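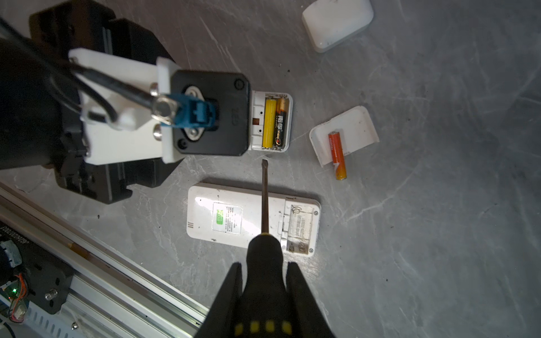
Can you leave batteries in a remote you only use part of the year?

Take them out. A remote for a window unit or a space heater sits in a drawer from the end of one season to the start of the next, which gives an AA plenty of time to leak on the springs and none of your attention to stop it.

That was the most popular question at the Stumholm repair table in July, ahead of "is this worth fixing" and "do you have any cookies." We have a parts drawer devoted to remotes now, nearly 100 of them, most belonging to appliances that left this world long ago.

A few habits worth picking up. Change both batteries together, and use the same brand and type. Pairing a fresh one with whatever rolled out of the flashlight is thrifty for a week or so, and then the old one drags the new one down with it. If the cover is stuck, push along the grooves with your thumb before you go looking for a screwdriver. If you do pry, pry gently, and keep the tip away from the contacts. White crust comes off with a cotton swab and a little vinegar; let it dry overnight.

Dead batteries go in the bin by the door at the Flesum branch. The mailbox slot next to it is for mail. We have mentioned this before.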